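Okay, shelf people, I have thoughts. Long thread, sorry, get a snack.

So 08/12/2018 is the day I finally gave up on straight bookcases. I've had the same two tall ones since college and they do the job, but every time I look at them I feel like I'm back in the library waiting for my printout.

What I wanted was one of those honeycomb units! White, slanted sides, cubbies that fit into each other like a beehive. I've been saving pictures of them since March (my saved folder is a problem, I know).

First stop was Zaltberg. Gorgeous showroom, very nice lady, price tag of 2831 dollars before delivery. I said "oh lovely" in a voice I didn't recognize and walked back to the car.

Then I found the Cladetti one online for 578. Same general idea, plainer finish, and you put it together yourself. I thought about it over one sandwich and ordered it.

If you're shopping for one of these, look at the inside of the cubbies and skip the front. The walls lean, so the floor of each cubby is the part you get to use. A big square basket will fight you. Small round things are happy anywhere.

I went in with a whole plan for books. Paperbacks are okay if you let them lean with the wall (they look kind of cute that way, like they're tired). Cookbooks, no. My big baking one slid over every time somebody closed the front door.

Which brings me to fruit!! I know, I know. But I'm so into fruit on white shelves right now. One red thing in a white cubby and the whole wall wakes up.

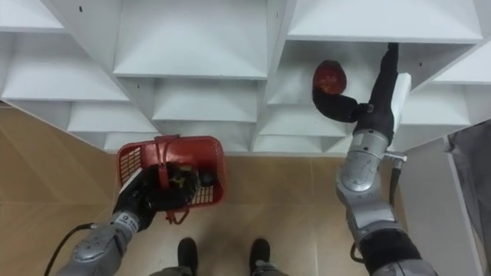
Apples are my favorite for this and pomegranates are a close second, they last forever and they have that deep, blotchy red I can't get from any vase I own. Lemons are good too but they roll.

Rules I've made for myself so far: one fruit per cubby, never two cubbies side by side, and leave a bunch of them totally bare. My first try I filled everything and it looked like a farm stand.

Somebody's going to ask about the screw holes. Yes, you can see them on mine, little dark dots against the matte white. I bought a sheet of white stick-on covers from Henríquez Hardware, did one cubby, got bored, and now I've decided I like the dots.

Putting it together took me 3 evenings. The panels all look alike until you have one in backwards, and then you have to undo everything around it. I put a bit of painter's tape on each one with an arrow for "this way up" and the last evening went so much faster.

Also please anchor it to the wall. Mine came with a strap and I used it, plus a second bracket I already had in the drawer.

Dusting: slanted walls hardly hold any, flat shelves hold all of it. I go over the whole thing with a dry sock on my hand, top to bottom.

Next up is a lamp for the corner. I'm looking at the little Edance clip one, it's 60 bucks and comes in a green I keep thinking about. If you have it, tell me if the clip leaves marks!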